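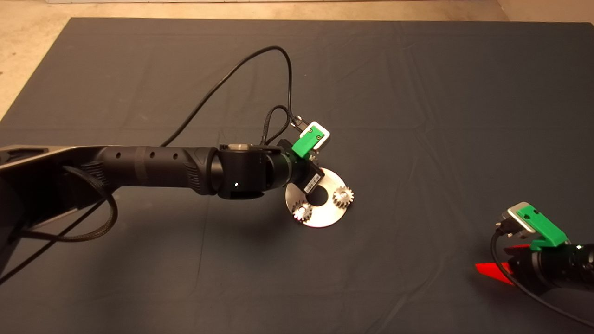
Left arm holding the two-gear disc over the dark cloth, right gripper waiting low. Cable loop arcing up over the table.

Notebook, Vaddale cell, July

Morning, before coffee

Good one today! We finally have the dropped-disc fault cornered, and it is a much more interesting fault than I gave it credit for. I'm writing it all down while it is fresh, because Abdelkrim is on the Prusow job until the afternoon and will want to argue with every line.

Background for anyone who picks this book up cold: the Maksymiv handover task is left arm picks disc, lifts, carries to center, right arm takes it, left lets go. It ran clean through most of last month. Then we started getting drops, always in the carry, never in the pick and never in the handover itself. The left arm would slow down, hesitate, open a little, and the disc would go down on the cloth. One of them landed gear side down and chewed a tooth mark into the fabric. No error on the controller except the generic 414, which the Treltel people list as "grip state changed during motion." Thanks, we had noticed.

First batch, 40 cycles, nothing changed from the standard setup. 12 drops. I had hoped for something close to zero so I could blame yesterday's humidity and go home, but 12 is a wonderful number for debugging. Anything that happens that often can be caught.

What I thought it was

Finger pads. They've been on since spring and the disc is polished steel, so slipping seemed obvious. Wiped them, ran a few, still dropping. Put on the new pads, still dropping. And when I went back through the grip log, the fingers had not slipped at all. The width command changes. Something told the gripper to open. I should have looked at the log before I used up the new pads (there is one set left in the drawer, please order).

What Abdelkrim thought it was

The gears. His idea was that the disc is lopsided with the gears mounted on it, so it turns in the grip when the wrist rolls, and the regrip routine tries to fix that by opening slightly and closing again. I liked this a lot and spent a happy hour on it. Ran the plain disc with no gears on, same path. Dropped on the third try. So the gears are off the hook, but he was right about the regrip routine! It's the thing that opens the fingers. The question became why it was waking up in mid-carry.

What it is

Regrip fires when the module on the green bracket reports that the part has gone missing from the fingers. In the bad cycles the module doesn't report a missing part. It reports nothing. There is a gap in the data, very short, and the code reads a gap as "no part." Then it opens to go looking for the disc it is already holding, and down it goes.

Once I knew to look for gaps I could make them happen by hand. Arm stopped, drives off, fingers empty, wiggle the thin cable where it plugs into the module: gap. Wiggle it at the wrist end: nothing. Wiggle the braided sleeve: nothing. Back to the module plug: gap, gap, gap. I may have cheered.

The big loop is the one doing the pulling. It has to be generous so the wrist can roll all the way over, but that means its weight and its swing all end up at the plug. During the carry the wrist rolls while the arm is still speeding up, and the loop whips. Slow the carry to half and the gaps nearly go away, which fits.

Swapped the cable for the spare from the Prusow box and gave it a small tie at the bracket so the plug carries no load. Second batch of 40, full speed, gears back on. 2 drops. Much better, and I was ready to celebrate, but 2 is still 2.

Afternoon

Abdelkrim back. He read the above and went straight for the code, and he's right to. The cable is a bad cable and it needed replacing, but a gripper that lets go of a part when its sensor goes quiet is a fault all by itself. It is only a disc today. The Maksymiv people want to run the heavier housing on this same cell next, and I don't want that coming down next to someone's hand.

Changed so far:

Lost signal now means hold grip, stop both arms, raise the alarm.
Regrip is blocked during any carry move. It can only run when the arm is parked over the cloth.
The 414 text now says which signal changed, or that none came in.

Tested the first one by pulling the plug in software at random points in the carry. Every time, the left arm stopped and kept hold of the disc. It is such a nice thing to watch. The right arm took a moment longer to stop than I expected, so that goes on the list.

Stopping with the part held brings its own trouble. Someone will want to reach in and take it. House rule from now on: hands stay outside the cloth until the drives are off, then one person supports the part and the same person releases the grip from the pendant. I've taped a copy to the pendant hook.

Open

The 2 drops left over after the cable swap. Logs saved, not read yet. I suspect the plug socket on the module is worn too, so try the spare module.
Right arm stop delay, measure it properly.
Same kind of cable on the right arm. No gaps seen there, but it hardly rolls its wrist in this task. Tie it at the bracket anyway.
Abdelkrim to write to Treltel and ask if a lost signal can be flagged separately in their next release.
Order finger pads.
Old cable is in the bag marked BAD on the shelf. Leave it there, I want to cut it open tomorrow.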